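3.2 Cup stock and handling

All cups came from one supply, ribbed paper, the kind sold for hot drinks. 280 cups bought in September, 109 used in the final count. The rest kept sealed, Paltthorpe store room. Wiegand did the sorting. Cups with a crushed rim went out before any grading, as did two whole sleeves with damp damage.

Rim first. A rolled rim carries most of the stiffness at the open end (see Chantharasri, her section on rim curl), and the wall under it gives way much sooner. The vertical ribs help with grip and with heat but they also hide small dents, so wall grading was done by touch as well as by eye. Inside left plain white on this stock, good for spotting stains.

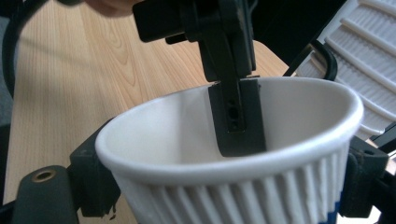 Figure 2. Ribbed paper cup, rim and plain interior. Cup held at the outer wall.

3.3 Print and orientation

Print matters more than we expected at the start. The stock has a plain white band and then a strong blue field with large rounded white shapes, plus a small block of Chinese text in short rows. Raters at the Nudska site used the graphics to tell which way up a cup was, faster then looking for the rim. With the cup turned over the text reads upside down and the white band changes ends, so the form has one box for orientation and it has to be filled in first. Six forms came back without it. Those were dropped.

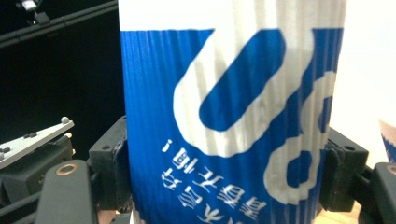
Rib edges break up the small lettering. Larger shapes survive fine. For the Elar scale we therefor scored print wear on the large white shapes only and left the text out, though two raters had already scored it and their sheets were redone. Scuffs on the blue show up as pale lines along the rib tops. Scuffs on the white band mostly don't show at all, so wear there is probably under-reported, see 4.1.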